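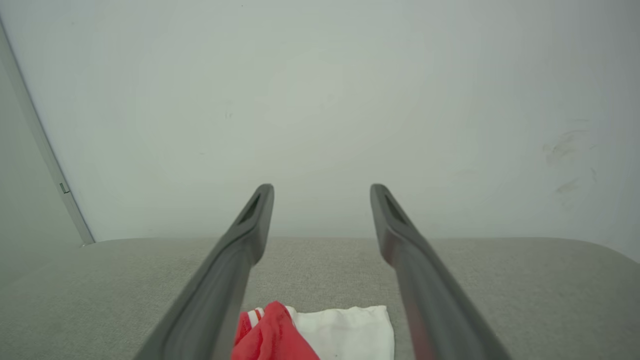 Dating my ancestor's Huguenot settlement papers

gakl52
I have a family letter saying our lot left Nîmes after the Edict of Nantes was revoked in 1685 and reached London the following January. The parish register has them baptising a son there in 1681. Which do I trust?

Yaa Ackah
The register. Plenty of families left before 1685. The dragonnades began in Poitou in 1681 and people were getting out by then.

kong76
Nîmes isn't in Poitou though. I wouldn't bin the letter yet - could be two branches with the same surname.

gakl52
Possible. The letter is a copy, 25 pages, made by a great-aunt.

Yaa Ackah
Then she may have put in the date everyone knows. I've seen that a lot.

kong76
That's a guess. Is the father's trade given in both?

gakl52
Weaver in the register, nothing in the letter.

zorkadine
Half of Spitalfields was weavers, so that won't settle it. Try the relief lists for the French churches. Some give the home town.

gakl52
Will do. Thanks all.
Georges Akl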